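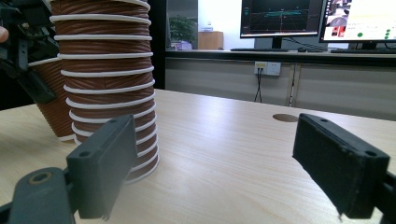
*Cup handling with the Saleo hand-held gripper, Saturday open day.*

## Saleo hand-held gripper, two-finger

**Type:** hand-held, parallel pads, used singly or in pairs
**Supplied by:** Sotell
**Price as quoted to us:** $1,866 each, pads included
**Spare pad set:** $105
**Weight on our kitchen scale:** 677 grams
**Lead time:** 6 weeks, according to the sales desk
**Our listing status:** on request only

We list equipment after we have handled it, and the Saleo is on this page because Sotell invited us to an open day and let us stay past lunch. The brochure calls it "the fastest way to teach a robot a new job." We did not see a robot learn a job. We saw people pick things up with grippers, which is where the recordings come from, and we got to try it ourselves. Buyers should keep those two things apart when they read the brochure.

### What was shown

Paper cups, mainly. They were the ribbed brown kind with a rolled white rim, nested into tall stacks on an ordinary office table. Pylyp Stetsiuk ran the morning session and made it look easy. He has clearly spent a lot of hours with it. When Lukian Nazarenko from our side took over, he squeezed the first cup too hard and put a crease in it, then did fine for the next several.

Cups are a fair test in one way. They are light, they stick together, and a stack will go over if you bump it. They are also all the same shape, and the table was bright and clear where the work was done. We asked for something less friendly. Petro Harasym found us a bag of cable ties and a soft pouch of coffee. The pouch went well. The cable ties did not, and we gave up on them after a few minutes.

### Build

The finger pads are flat, dark rectangles, each with two small holes along the top edge. The right-hand one we photographed had slight scuffs and a few pale specks on the surface. Matvii Karpenko told us pads are meant to be swapped as a pair, and that the tool takes ten minutes to set up again afterward. We did not get to time that. At $105 a set we would like a written figure for pad life, and so far we have a phone call saying it "depends on use."

The balance is good. The trigger is stiff for small hands. After half an hour my wrist knew about it – the brochure talks about full shifts.

### Claims we could not check

- That a new operator is productive in under an hour. Lukian was tidy in twenty minutes, with cups. That is all we can say.
- That recordings carry over to any arm. The only arm named to us was a Mägi, and it was not running that day.
- That the Clostemance software cleans up bad takes by itself. We were told this twice and shown it zero times.

### Ordering

We can get the Saleo singly or as a pair. There is no discount on the pair. Returns are accepted within the supplier's terms, unused pads only, so ask for a loan unit first. Zakhar Levchenko handles loans at Sotell and did answer our email the same afternoon.

We have asked for a second visit with the arm switched on and our own parts on the table. The listing stays "on request" until then.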